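Two arms, one table: cable routing and the handover pose

Posted 03/09/2018 in Rakillow build notes

Part 5 of the two-arm build, and my favorite so far! The arms are bolted down, the walls are up, and now we get to make them work as a pair. You'll need zip ties, a hex key set and the Botport jog software from last time.

Start with the power off. Move each arm by hand to its highest reach, then to its lowest, and watch where the cable wants to go. Leave a generous loop at the wrist – more than looks tidy – and tie it down on the straight links only. Snug is fine, tight is not. I pulled mine too short at first and got 2 dropped connections in one evening.

Next, power up and set the speed limit to 300 in the Zodance config file. It's slow, and you'll be glad of it. Jog the left gripper to the middle of the table and save that pose as "meet". Bring the right arm in from the other side until the fingertips are almost together, then save that one too. My left shoulder reads 972 at this point, but yours will depend on how the mount sits.

Now try something soft. A cloth napkin is great for this, as it forgives a sloppy grip and hangs clear of the fingers. 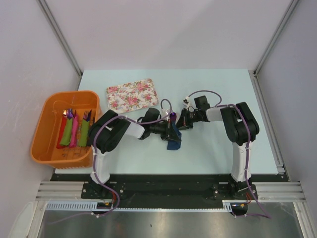
Once both poses are saved, run the Ouazzani handover script one step at a time with your hand on the stop switch. If the second gripper closes on air, nudge its pose toward the first in tiny moves and save again. Change one joint per try, or you'll lose track of what helped.

Place settings come next, in the November post. I can't wait to get to the forks!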